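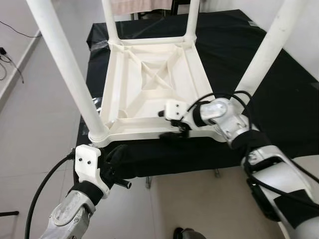

Figure 2.1 A white plastic chair with its legs in the air.

Chapter 2
The Costs That Stay Put

My first boss in Brastport, Refilwe Ngubane, ran a small cookware business called Skilletti, and she kept her bills in two shoeboxes. I was nineteen and thought this was hilarious. One box said RENT ETC. and the other said STUFF, in marker, and every month I had to sort a pile of paper into one or the other. I got it wrong constantly! But those two boxes are pretty much this whole chapter, so let me tell you what went in them.

RENT ETC. held the bills that came whether we made any pans or not. The workshop belonged to a landlord called Engelbrecht, and he wanted $1,440 on the first of the month. Slow month, busy month, month when the whole town had the flu, same $1,440. Economists call this a fixed cost. STUFF held everything that grew when we made more pans (metal, handles, boxes, tape, so much tape). Those are variable costs.

In January our bills came to $2,533. Take away the rent, which was the only thing in the first box that month, and you get $1,093 of variable cost. Keep that number handy, we'll come back to it in Section 2.3 when we work out what one more pan costs.

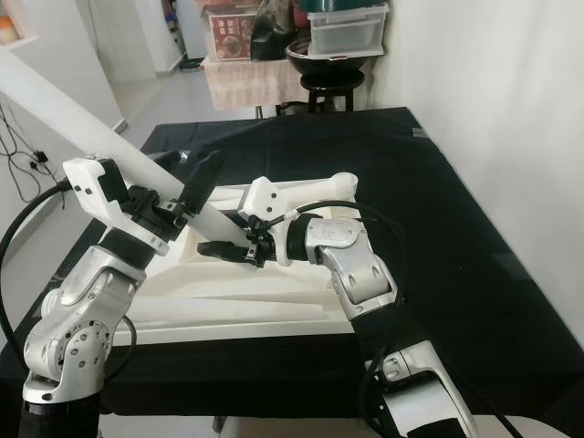
Fixed doesn't mean fixed forever, and this is where my students get stuck every year. A cost is fixed over some stretch of time, usually the length of a lease or a loan. Suppose a shop buys a pair of robot arms like the two in Figure 2.2, holding that long white pole over the table, and pays for them in equal monthly installments. The payment is the same whether the arms handle one pole that month or a thousand, so it goes in the first box. The electricity to run them mostly goes in the second. And if the owner rents the arms by the hour instead, the whole thing hops over to the second box, even though the machine on the table is identical. So when you're sorting a bill, read the contract before you look at the equipment.

We could make up to 86 pans a month in that workshop. Past that we ran out of bench, and Refilwe would have needed a second room from Engelbrecht, with a second rent. A cost like that sits still for a while and then jumps, and we call it a step cost. She talked it over with Ander, the firm that sold us our handles, and decided to wait. I thought she was being timid. By the end of the chapter you'll have the tools to decide for yourself, and I'd love it if you argued with her (or with me).
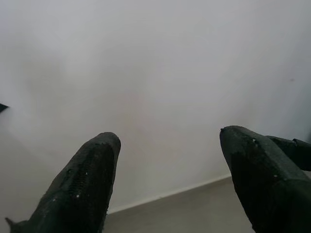

Figure 2.3 Gripper fingers, open, with nothing between them. Would the monthly payment on this machine change while it sits like this?

Before you start Section 2.1, grab a month of your own bills and sort them into two piles. Your phone plan will probably cause trouble. Put it wherever you like for now and write down why.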